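Walking again, sort of

Quick one because I've got to be out of the door in 20 minutes and if I don't write this now I won't.

So. The knee. Everyone keeps asking. It's fine. Better than fine on flat ground, rubbish on stairs, and going down is worse than going up which makes no sense to me but the physio nodded like it was the most normal thing in the world. Still doing the exercises. Mostly. Missed Tuesday.

What I've been doing instead of running is walking before work. Same loop, out past the postbox, along to the junction, left, then back by the school. 34 minutes if I don't stop. I thought I'd be bored stiff by day three and I'm not, which has annoyed me slightly, as I spent years telling people walking was what you did when you'd given up.

Things I've noticed. Bins. So many bins, and no two houses agree on which day. A man who washes his car at ten to seven. One garden with a rose that's come out weeks before anyone else's. When I ran I saw none of it, just looked at my watch and felt cross about my pace.
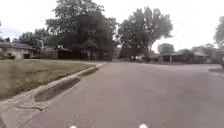 Shoes, since a few of you asked last time. I'm still in the old Wurdens, the ones with the split toe. Tried a pair of Jatoi and sent them back, too narrow, and the heel rubbed within the first mile. Not spending more until I know wether I'm going back to running at all. There, I've said it. Might not.

That's a bigger thing than I meant to put in a quick post. But I had a place in the autumn half and I've given it up, and I kept waiting to be upset. Had a bit of a wobble when the email came through confirming it. My number would have been 2635. Then I made toast.

Ya-wen Kao left a comment on the last post saying she stopped for a whole year after her hip and went back slower and liked it more. Thank you for that, I've read it about four times. Also she says no headphones. I've tried it. First morning was awful, just me and my own head going over the gas bill. Second was alright. Now I only take them if it's raining.

Sleep is better too. In bed by half nine some nights like a child. Could be the walking, could be the lighter mornings, could be that I've stopped having coffee after lunch. Changed all of it in the same week so I'll never know.

Next physio is the 9th. Going to ask about hills, and about the clicking noise, wich doesn't hurt but puts people off their dinner.

Right, shoes on. Will reply to comments tonight.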